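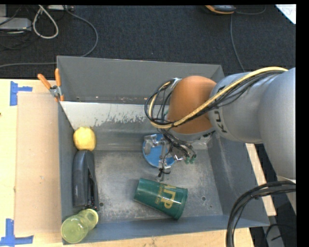 The gray metal bin, with the black stapler and the green cup in it.

I have been sorting out the odds and ends from the back room in Wurham. It all goes through the metal bin first. Cardboard boxes hide too much, and I used to lose small things under the flaps.

The green cup is plastic and I had a set of them once. They came with us from the old place on Varkcombe and got used for picnics, then for rinsing paintbrushes. I don't need to drink out of it again. It's going on the windowsill for pencils.

The stapler is staying. I bought a box of staples in July and then could not find a stapler to put them in, so I borrowed one from Lowri Eynon and kept it far too long. She gets hers back this week. Mine needs a drop of oil and a wipe.

I don't have a plan for the blue disc yet. It can sit on the shelf for a month - if I haven't reached for it by then, it goes in the donation bag.

As for the bin, it's scuffed down to bare metal on the floor and the pale coating has worn off in places along one side. I looked at repainting it. A can of the right paint was more than I wanted to spend, and it would only get scratched again the next time I tipped a drawer into it. There are a couple of small round holes in the bottom, so paper clips and pins go in a jar first.

My notebook says 133 items sorted since I started. 14 of those were pens that didn't write. The shelf by the door is next, and after that the two drawers of cables and chargers, which I have been putting off. If anyone in town can use a stack of empty ring binders, leave a comment and I'll set them aside until the weekend.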